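Clokport 图集:手把手教机器人干活

更新于2024年1月18日

攒了一个冬天的东西,终于挂上来了!这一页记的是我们怎么教机器人做家务:一部分靠人坐在台子前遥控,一部分靠人把夹爪拿在手里,直接把活儿干一遍。图会陆续补,字先写得多一点,有几段写着写着就收不住了,喜欢看图的朋友可以直接往下拉。

先说说Clokport。名字是Margus Grīnberga起的,问过他好几次什么意思,每次答案都不同。我们的日常就是围着几张桌子转,有人递杯子,有人摔杯子(塑料的),有人对着屏幕喊“再来一条”。做这件事最开心的地方在于,教的过程本身特别好玩。同一个动作,自己做了几十年,从来没想过手指是先碰到布还是先碰到桌子,等到要教给机器的时候,全都得重新看一遍。

下面按活儿来分,顺序就是我们学会它们的顺序。

一、遥控台

最早的一批示范全是在遥控台上录的。台子上有一副小一号的臂,人握着它动,旁边那副大臂就跟着动,这套东西我们叫Ikonen。第一次上手的人都会笑,胳膊一抬,旁边那个大家伙也跟着一抬,像带了个特别听话的学徒。

Ikonen的手感调了很久。最初握把太轻,手一抖,大臂那边就跟着抖,杯子在桌上咔咔地敲。后来加了一点阻尼,转腕的时候有种在蜂蜜里搅勺子的感觉,慢是慢了,动作却干净得多。Behrouz Akbari手最稳,他可以用遥控把一根牙签插进吸管里,这个节目每次来人参观都要演。

遥控最难适应的是没有触觉。眼睛看到夹爪贴上去了,手上却什么都没有,心里就没底,总想再夹紧一点。纸杯在那段时间牺牲得很惨烈。我们的办法很土:练习的时候先夹鸡蛋盒,不夹鸡蛋,夹那个纸浆做的盒子,听声音。捏过头会有一声脆响,练上一个下午,手就记住了。

坐姿也有讲究。肩膀别耸,肘部找个地方靠着,每录一阵就站起来走走。有一回我贪多,连着录到晚上,第二天拿筷子都费劲,那天的数据后来一看,越往后动作越潦草,全是赶着收工的样子,统统没用上。机器学东西是真老实,示范里带着情绪它也照学。

二、杯子与杯垫

经典入门题。把杯子从左边拿到右边的垫子上,听着简单,录起来花样多得很。

新来的伙伴往往会做出一条非常漂亮的示范,然后把这条漂亮的示范重复很多遍,杯子每次都摆在同一个地方,手每次都走同一条弧线。训练完一跑,机器人稳稳地去抓那个老位置,至于杯子今天在不在那儿,它不太关心。大家围着看它一本正经地抓空气,笑得不行!

后来我们定了个规矩:每录一条,换个人来摆杯子,摆的人不许问录的人方不方便。于是杯子开始出现在各种刁钻的角落,有的把手冲里,有的贴着桌沿,有的干脆躺着。录的人嘴上抱怨,结果那一版策略出来,大家全闭嘴了,好用得很。

还有一个小发现要记在这里。示范的时候如果抓歪了,松开重抓一次,这条不要删。机器人从这种带着补救的示范里学到的东西特别多,它会在快要失手的时候退一步再来,看着就像有了点脾气。Margus把这种条目单独存了一个文件夹,叫“好的坏条目”。

三、抽屉

抽屉教会我们耐心。家里的抽屉各有各的毛病,有的要往上提一点才拉得动,有的关到最后会自己弹回来。我们从各处收了一批旧柜子,搬来搬去的时候没少磕着小腿。

用遥控录抽屉,最大的问题是力的方向。人手拉抽屉会自然地顺着滑轨走,遥控的时候多半是凭感觉往后拽,稍微斜一点就卡死。Behrouz的做法是先轻轻拉开一条缝,停一下,看看抽屉往哪边偏,再顺着它的意思走。这个“停一下”我很喜欢。我们本来担心停顿会让机器人学得磨磨蹭蹭,训练出来却发现它停得恰到好处,拉开一条缝,等一等,再接着拉,有点绅士。

关抽屉就没那么绅士了。大家录关抽屉的时候都偷懒,夹爪侧面一推了事,于是机器人也学会了用侧面一推了事,力气还特别足。有一阵子整个屋子都是砰砰的关抽屉声。重录了一批轻手轻脚的,混进去,总算安静下来。

四、瓶盖

拧瓶盖录得最累,也最上瘾。

两只夹爪,一只扶瓶子,一只拧盖子。用Ikonen录的时候手腕转到头就得松开,回转,再夹住,再拧,几个来回下来人的脑子和手会打架。有的人每次都在松手那一下忘了另一只手还得扶着,瓶子就慢悠悠地倒下去,大家眼睁睁看着,来不及救。

后来我们给瓶子里装了半瓶米,重心低了,倒得没那么勤。等策略学得差不多了,再换成空瓶。空瓶一开始完全不行,一碰就跑,又补了一批空瓶的示范才过关。如果重来一次,我会从第一天就把空瓶、半瓶、满瓶混着录,早混早省心。

拧盖子这件事上我们也吵过架。一派觉得示范要统一,大家都按同一种手法拧,数据干净;一派觉得各拧各的,机器人见多识广。两边都试了。手法全统一的那版学得快,碰到没见过的盖子就傻眼;各拧各的那版前期犹豫得厉害,夹爪在盖子上方转圈,像在选午饭。最后用的是折中的法子,选定两种手法,每种都录足,标签写清楚。我个人很满意这个结果,虽然吵架的时候我站在“各拧各的”那边。

五、换成手持

到这里要讲讲我最喜欢的转折:从遥控换成手持。

手持夹爪的想法很直接,把机器人末端那套夹爪做成一个人能拿在手里的版本,装上相机,人拿着它去干活,相机就把一路上看到的都录下来。机器人本体不用在场。头一次拿到手,我在屋里转了一圈,见什么夹什么,夹了窗帘,夹了拖鞋,夹了Margus的帽子,高兴得像过年。

我们手上这一套叫Drillell,改了好多版。第一版太沉,录一会儿手腕就酸,夹到后来全靠意志。第二版减了重,扳机的弹簧又太硬。现在这版用着很顺手,扳机的行程刚好,捏到底和松到底都有明确的手感,闭着眼也知道夹爪开到什么程度。

手持最大的好处是触觉回来了。夹住一块布的时候,布有没有滑,手上一清二楚,根本不用盯着看。速度也上来了,同样一件事,遥控录一条的工夫,手持能录好几条。更妙的是可以带出门。厨房、洗衣房、朋友家的客厅,拎着就走,换环境这件曾经最头疼的事一下子变成了散步。

当然也有要适应的地方。人拿着夹爪的时候,身体太灵活了,会不自觉地用一些机器臂做不出来的姿势。比方说把胳膊从桌子底下绕过去,或者整个人蹲下来从侧面够。录的时候特别顺,放到机器人上一跑,臂根本够不到那个角度。所以我们在地上贴了胶带,录的时候脚不出线,想象自己是被螺丝固定在那儿的。小朋友来玩的时候最喜欢这条规则,站在胶带里一动不动,比谁都认真。

另一件事是视野。相机看不到的东西,机器人就学不到。人在干活的时候会抬头扫一眼,看看盘子在哪儿,再低头继续。这一眼相机可没看见。现在我们养成了习惯,动手之前先让夹爪“看”一看目标,把它带到一个能看清楚的位置,再往下走。刚开始很别扭,像在给夹爪当导游。习惯了以后,自己回家拿东西都会先停一停,家里人问我在看什么。

还有手。另一只手千万别入镜帮忙!人看到东西要掉了,空着的那只手会自己伸出去接,快得拦都拦不住。Behrouz录的时候把左手揣在口袋里,我学他,很管用。

六、Renlow,以及怎么给条目起名

录回来的东西要进库,我们的整理工具叫Renlow。它做的事情很朴素:把每一条示范切出开头和结尾,对齐时间,把夹爪开合的曲线画在旁边,让人可以一条一条地过。

过数据是我的私人爱好。很多人觉得枯燥,我觉得像看默片。没有声音,只有夹爪在画面里进进出出,但看多了能认出谁是谁。Margus下手之前会悬停一下,Behrouz从来不回头,我自己的毛病是放下东西以后会再碰一碰它,好像跟它告别。机器人也学到了这一碰!有一版策略把杯子放好以后,总要轻轻地再点一下杯沿,大家一眼就看出是我教的。

起名也值得说。早期的文件名惨不忍睹,“新的”“新的2”“这个真的是新的”。后来定了格式:地点,任务,谁录的,第几轮,外加一句随手写的备注。备注这一栏救过我们很多次,里面写着“下雨天,灯开着”“布是湿的”“刚吃完饭,手慢”。查问题的时候,这些零零碎碎的话比曲线还好用。

我们现在一轮录80条,分给几个人,每个人录自己那份,中间换着来。录完当天就过一遍,不隔夜。隔了夜再看,当时为什么停那一下就说不清了。

切开头结尾也有门道。开头要留一点夹爪还没动的时间,结尾要留一点放下以后退开的时间。早先我切得太狠,东西一落桌就收尾,结果机器人放下东西后不知道该干什么,举着夹爪愣在那儿,看着特别可怜。补上退开的那一段以后,它放下东西会利利索索地收回来,精神多了。

七、布,最难也最好看

终于写到布了。整页里我最想写的就是这一节。

硬东西有固定的形状,杯子翻过来还是杯子。布没有。一块毛巾扔在桌上,每次都是新的地形,山谷和山脊全变了,角藏在哪儿全凭运气。我们最早用遥控录过一阵叠毛巾,录得大家怀疑人生,没有触觉,夹到一层还是两层完全靠猜。换成手持以后,整件事忽然就活了。

毛巾是从找角开始的。夹住任意一处提起来,看它垂成什么样,最低的那个点多半是角,夹住它,再放开原来那头。这招是从老裁缝那里听来的,简单得不像话,又非常管用。录的时候动作要舍得大一点,提高一点,让布彻底垂开。新手怕布乱跑,总是贴着桌面小心翼翼地蹭,越蹭越皱。

摊平靠的是甩。把布的一边拎起来,手腕往前一送,空气钻到下面,布就会铺开落下去。这个动作人人都会,铺床单的时候一天能做好几次,可要录成示范,讲究就来了。送得太急,布角会卷回来盖在夹爪上;送得太慢,空气进不去,布直直地掉成一团。Margus带着大家练了一上午,屋里全是呼啦呼啦的风声,桌上的便签纸飞得到处都是。

衣服又比毛巾难一层。袖子会缠,领子有厚度,扣子会刮到夹爪。深色的衣服里,褶皱和阴影混在一起,相机不容易分清哪儿是边。所以我们录深色布料的时候会多做一步,把它拎起来,扫一扫,让整块布的轮廓在相机面前走一遍,再决定往哪儿放。快的时候画面糊成一片也没关系,
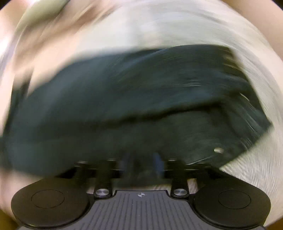 糊的那几段我们曾经想过剪掉,后来全留着了。机器人真干起活来,布一甩,它自己相机里看到的同样是糊的,要是训练的时候只见过清清楚楚的布,到那一刻它就慌了。Behrouz做过一次对照,剪掉快动作的那一版,甩到一半会停住,举着布不知所措;留着的那一版一气呵成,落下去还挺平。看到那一下的时候全屋都叫起来了!

所以现在的口头禅是“该快就快”。录布的时候别为了画面好看放慢动作,布是靠速度铺开的,慢下来它就成了另一种活儿。

关于布,再记几条零碎的。

夹边的时候,指尖先落到台面上再合拢,贴着面往里铲一点点。悬在空中去捏,十次有八次只捏到一层绒毛。

叠的时候,对折那一下要把布带过头一点再往回放,边才能对齐。这个“过头一点”说不清是多少,每个人手里都有自己的分寸,多录几个人的,让机器人自己去琢磨。

抚平可以用夹爪合拢以后的侧面,轻轻扫过去。别用力按,按了布会跟着跑。

布下面垫着布是最难的情况。上面那层跟下面那层粘在一起动,夹一层带起两层。目前的办法是夹住以后先抖一下,把下面那层抖开,再往上提。成功的时候特别帅,不成功的时候就是整张床都跟着走。

八、回放日

每录完一轮,我们会安排一次回放。新策略装上机器人,桌子清出来,人退到后面,谁都不许伸手。这个“不许伸手”执行起来比想象的难多了,看着毛巾只差一点点就对齐,手是真的痒。

六月那次回放是我印象最深的。那是第一次让手持录的数据直接上臂,之前心里都没谱,人拿着录的东西,臂能不能照着做?试的是最简单的单块毛巾对折,一共跑28回。前面几回惨不忍睹,夹爪在布上方比划半天不下去,Margus跑去检查,发现相机装歪了一点,拧正,再来。后面就顺了,顺得大家越站越近,最后几个人的脑袋快凑到桌子上了。那天晚饭吃得特别香。

没做好的那几回也各有各的有趣。有一回机器人把毛巾叠好,又夹起来打开,再叠了一遍,第二遍比第一遍还整齐。翻了数据才明白,有人录的时候对自己叠的不满意,拆了重来,没按停。挺好,做事认真的学徒。

回放日我们会给自己留一条纪律:当场不下结论,只记现象。写“第三步夹空”,别写“它没看见布”。到底看没看见,得回去翻画面才知道。这条是Behrouz坚持的,一开始我嫌啰嗦,后来翻旧笔记,凡是当场下了结论的,大半都猜错了。

九、给想动手试试的人

来信问怎么开始的朋友不少,集中写在这儿。

先选一件自己天天做、又做得很烦的小事。烦的事情细节记得牢。我当初选的是把袜子放进抽屉,到现在都没完全教会,但从里面学到的东西比别的都多。

第一轮别贪多,录5条就停,当场过一遍。这5条里会暴露出相机角度、光线、桌子高度这些问题,早看见早改。等到录了一大批才发现镜头上有个指纹,那个心情我替大家体验过了。

站定,慢慢吸口气,从一个固定的起始姿势开始。每条都从那儿出发,回到那儿。中间怎么走随意。

换人录。请家里人、邻居、来借工具的朋友都录一录。完全没接触过的人,动作里有一种很自然的东西,我们这些录多了的反而丢掉了。有位朋友的妈妈来录过一次叠衣服,手法快得我看不清,那批数据到现在还是库里的宝贝。

换地方录。同一块布,在木桌上、床上、沙发上,走法都不同。光也要换,白天靠窗录一批,晚上开灯录一批。

失败的留着,标好。做到一半接电话去了的,删掉。

手酸了就停。我给自己定的是一次录不超过7轮小组,中间喝水,看看远处。年轻人可以多一点,但也别逞强。

遥控还是手持?常有人问。需要精细对位、两只手紧密配合的,我们仍然会回到Ikonen上录,看得到臂的实际姿势,心里踏实。软的、快的、要满屋子跑的,拿Drillell。两边的数据可以放在一起用,Renlow里有一栏专门标来源,混的时候看着调。比例没有标准答案,我们每个任务都重新试,试的过程也挺上头的。

十、还在折腾的

枕套。把枕头塞进枕套里,人做起来都要骂两句,我们录了一批,目前机器人学会了骂之前的部分,也就是把枕套撑开,然后举着。

被角。两个人面对面抖被子的那种默契,怎么用两只夹爪录下来,正在试。目前是我和Margus一人拿一只,面对面站在胶带格子里,喊一二三。喊的那个人总是自己先动。

扣子。夹扣子要的精度比我们习惯的高一截,扣眼又总在布里躲着。按扣相对好一些,对准了压下去就行,难的是对准。Behrouz想先从大衣的大扣子开始,已经在到处找旧大衣了,有闲置的欢迎联系。

挂衣架。肩膀那一下要把布从两边撑进去,手持录的时候很顺,上臂以后衣架老是转。夹衣架的那只手该在哪里用力,我们还没想明白,下一轮打算让几个人各按自己的习惯录,再放在一起看。

袜子。不提了。提一句吧,昨天它成功地把一只袜子放进了抽屉,关抽屉的时候又夹住了,拉开,袜子跟着出来了。我们在旁边鼓掌鼓了好久。

来访与留言

想来看回放的朋友请提前写信,屋子不大,站得下就来。愿意上手录一条的更欢迎,Drillell有左手用的握把,左撇子朋友请提前说一声,我们换上。穿宽松袖子的话麻烦卷一卷。

旧衣服、旧毛巾、床单、被套,洗干净了都收,颜色越杂越好。深色的尤其缺。

下一批图等枕套那边有进展了再放。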